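Call for participants: trial users for our packing table, Mindesstead

We use cookies to remember your settings. By continuing on this page you accept them. OK / Read more

Altutmont is a small company that packs telephone accessories for web shops. Next year we plan to buy our first automated packing cell, and before we spend the money we would like to learn what we really need. For this we look for people who will work with us for a short paid trial.

The budget for the grippers alone is 3,000 pounds, and I must defend each part of it. In March we received an offer from Prullotetti and another from Cusi. The two offers are difficult to compare, as one includes spare fingers and training and the other includes neither. The participants will help us to write a fair list of requirements.

What you will do:
- pick up and put down our goods with a hand-held gripper, 66 different articles in total
- write down which articles slip, turn or get scratched
- take part in one meeting where we discuss the purchase plan

You do not need a technical education. You should have steady hands, patience with small objects and enough English to fill in a form. Experience from a warehouse or a repair shop is welcome.

Payment is 70 pounds for a half day, and each person comes for two half days. Travel by bus is paid against the ticket.
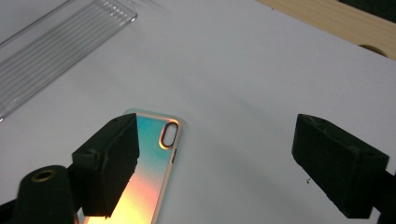 Phone cases are the largest group in our orders and they decide most of the purchase. We sell nearly 300 of them in a normal week. They are thin and smooth, and the width of the opening is therefore the first figure I ask from every supplier. With black fingers open on both sides of a case, like these, there must be free space left and right before the grip begins. A shiny back which goes from turquoise to yellow-orange must also come to the customer without marks, so please look carefully at the surface after every lift. Softer finger pads are a separate line in the budget, and your notes will tell us if we should keep it.

To apply, send a short letter to Tyyne Ahonen, purchasing, at our Mindesstead office, before the end of May 2021. Please mention which hand you write with.

Comments (3)

marlow_k: Is it possible to do both half days on the same day? I come from quite far.

Tyyne Ahonen: Yes, it is possible. Lunch is then included.

Pat D.: Ask both suppliers what replacement fingers cost. We forgot to do this and it was a bad surprise in the second year.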